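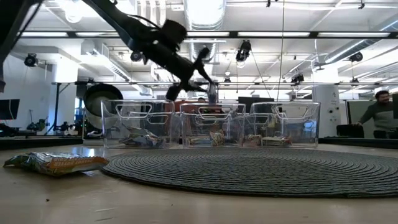
Hultance's site lead writes that three bins are plenty and the snack sorting is ready to roll out. I'm less sure. We have spent $300 on this since December, and people still ask which bin a bar goes in.

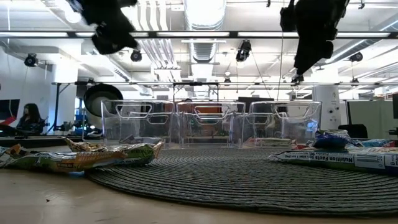 One reply on the staff survey asked why the bins have no labels when you can see straight through them. Fair question – but clear plastic doesn't settle where a new item belongs. I would hold the Zirbridge order for 60 more bins until the sorting rule is written down.
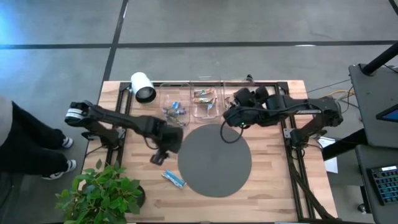 Snack bins, mat and one bar on the table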